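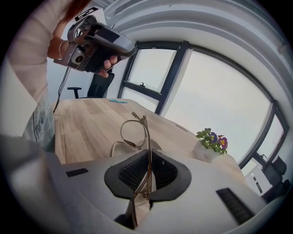

*Pansies and a pair of glasses at the table*

Date: Dec 2, 2019
Subject: Re: Sit-stand desks for the second floor

Hi all,

Replying to the list so everyone has the same information. The original question is quoted here and my answers follow.

> We have a fixed desk budget for the second floor and two quotes in hand, one from Sistari and one from Vamberg. Before we sign anything, can somebody who has used both tell us whether the cheaper frame is good enough? Our people are mostly on laptops with one monitor. A few have two. I'd also like to know what to do about the old desks, and whether we need to buy new monitor arms at the same time or can leave that until April.
>
> The Vamberg desk is $562 with the top. The Sistari is more, and the top is extra.

We had both on our floor for a trial, 17 desks in total, so I can speak to most of this.

For one monitor and a laptop, the Vamberg is fine. It has a single motor and is slower going up, and at full height you will notice a bit of sway if you type hard. Anyone under average height won't raise it far enough to care. The Sistari is steadier and quieter. I would put the people with two monitors on it and leave everybody else on the cheaper one. Mixing the two caused us no trouble apart from the tops, where the colours don't match. If that matters to your manager, order all the tops from one supplier and check the hole spacing first. Ours needed new pilot holes on 6 of them. 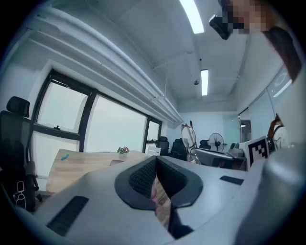

*Second photo, looking up toward the ceiling*

Monitor arms can wait, with one catch. The stock stand on most monitors takes up a lot of depth, and the Vamberg top is shallow. If people end up with the screen too close, they push the keyboard over the front edge and you'll hear about sore wrists. Measure from the seated eye position to the screen before you decide. An arm's length is a reasonable starting point. The Workeck arms we bought clamp to either desk, but the clamp fouls the cable tray on the Sistari unless you mount it off-centre.

Other things I would check before signing:

- Minimum height. The Vamberg doesn't go very low, and shorter staff may still want a footrest when seated.
- Cable length. Every cord has to reach with the desk all the way up, including the one to the power bar. Mount the power bar under the top and only one cord has to travel.
- Assembly. Neither quote we received included it. Allow two people per desk, and turn the desk over with both of them lifting.
- Memory buttons. People who have presets use them. Those who have to hold the button down mostly leave the desk where it is.

As for the old desks, we sold ours through Âu, who took the lot and arranged pickup. They won't take anything with a broken drawer lock, so look for the keys now.

One more point on chairs — leave room in the budget. Two of our trial users found that their old armrests hit the underside of the new top, and we had to swap those chairs out.

I can send the measurements from our trial if they're any use. Reply off-list for those, as the spreadsheet is too large for the archive.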